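## About Stavstead

Most painting firms will tell you their paint lasts a lifetime. We have our doubts. Stavstead is a crew of 7 that repaints rental apartments between tenants, and we've seen plenty of "scrubbable" finishes that weren't.

Nipon Srithong started the business after quitting a bigger outfit, Grullow, over its 30-year guarantee -- he wanted to know who would still be answering the phone. We guarantee our work for 30 months, in writing.

We don't do "color consultations" and we don't believe in one-coat anything. If your walls only need a wash, we'll say so and charge you for the wash. Jobs under $500 are fine. New bookings open in January.

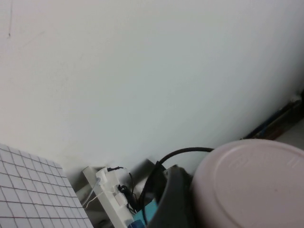 *Pale gray-white wall, with a faint scuff near the top.*

Ask us for references, then call them.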